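Section 4: Setting Up Your Mezzanine Table

You've got the table up the stairs and standing level, so now comes the fun part! Section 4 of the Sasik loft desk guide covers laying out the tabletop: folders, boxes, blocks and (please don't skip these) the plants. Set aside an hour the first time. Once you've done it, a morning reset takes a few minutes.

Read the whole section before you start. If your table is still wobbling, go back to Section 3 and sort out the feet first. 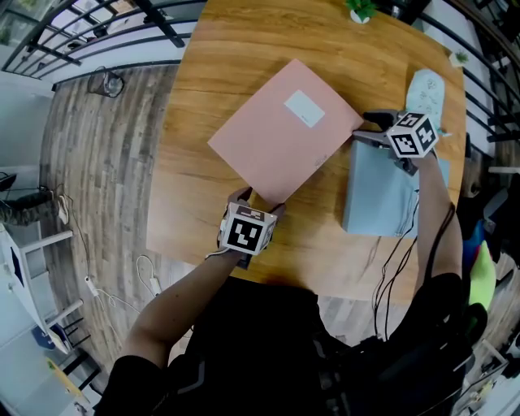
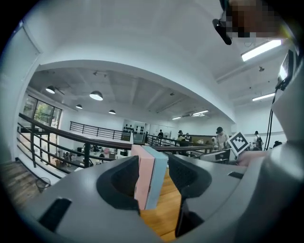 Fig. 4-1 and 4-2. Pink folder on the round table; pink and light blue blocks side by side.

4.1 Before you begin

You will need:
- One folder for each project (a solid color works best)
- A small box for loose items
- Blank white labels
- A pair of blocks in two different colors
- One or two small plants in pots
- A wastebasket
- A soft cloth

Note: The Sasik label sheet holds 55 labels, plenty for a first setup. Refills are listed in the back of this guide under part 786.

4.2 Clearing and wiping the top

1. Take everything off the table and put it on a nearby desk or chair. Yes, everything. It's so much quicker than working around things.
2. Wipe the top with a barely damp cloth, following the grain.
3. Wipe the rim too. On a round table, this is where your forearms rest all day, and it picks up more than you'd think.
4. Let the surface air dry before any paper goes back on it.

Caution: Do not use spray polish. It leaves a slick film, and folders will slide right off the rounded edge.

4.3 Labeling the folders

1. Choose one color per project and stick with it. In our own loft at Gratunmont, pink is for jobs in progress and light blue is for anything waiting on a reply.
2. Put the label on the front, toward the upper right. You'll be able to read it with the folder flat on the table or standing in a rack.
3. Write the project name first and the month second, for example: Ullham, December.
4. Press the label down from the middle outward so that the corners stay put.

Note: Keep the name short. A small label gives you room for two words, maybe three if your handwriting is neater than mine.

4.4 Placing things on a round top

Round tables are wonderful to work at, and they do ask for a slightly different layout from a rectangular desk. There's no back corner to shove things into, so the rim does that job.

1. Sit down where you normally sit. Put the folder you're working on in the middle, within easy reach of both hands. Tilt it if that's comfortable for writing.
2. Set the box to your right (or to your left if you're left-handed).
3. Place the plants along the far side. Small pots only! Tall leaves block the view over the railing, and that view is half the reason to work up here.
4. Leave a clear strip along the edge nearest you, about the width of your hand.
5. Open the folder all the way. If the cover bumps a pot or the box, shift them outward and try again.

Caution: Never leave loose items on the side of the table closest to the railing. A pen that rolls off can pass between the posts and land on whoever is working downstairs. Keep small pieces in the box.

4.5 Using the color blocks

I love these. The blocks are a simple signal for anyone sharing the table: pink for "please don't move my things," light blue for "help yourself to a seat."

1. Stand the blocks upright, side by side, so that both colors show.
2. When you start work, move the color you want to the front. The other one stays behind it.
3. When you leave, put both blocks back in the box.
4. Pick them up by the sides and squeeze gently. If you're using foam blocks, a hard pinch can leave a dent.

Note: Blocks can be swapped for any two objects of different colors. The Wijesinghe studio uses painted jars, and they look terrific.

4.6 The floor around the table

1. Stand the wastebasket on the floor where you can reach it from your chair, clear of the top of the stairs.
2. Gather up any cables and plug adapters on the floor and run them along the leg of the nearest desk.
3. Pull each chair out fully and check that it doesn't catch on a cable or knock the railing.
4. Keep cushions on the seats. On a plank floor they slip underfoot.

Caution: Keep the path from the table to the stairs open at all times.

4.7 Quick reset

At the end of the day:

1. Close the folders and stack them with the labels facing up.
2. Put loose items and blocks in the box.
3. Check the soil in the pots with a fingertip and water only if it feels dry. Take the pots to the sink to do this.
4. Empty the wastebasket.
5. Push the chairs in.

If your folders no longer fit on the table when stacked, you're ready for the wall rack. Go on to Section 5, page 139.

Section 4 written by Nusrat Sivakumar. Layout suggestions from your own loft are very welcome, especially if you've found a good home for the scissors.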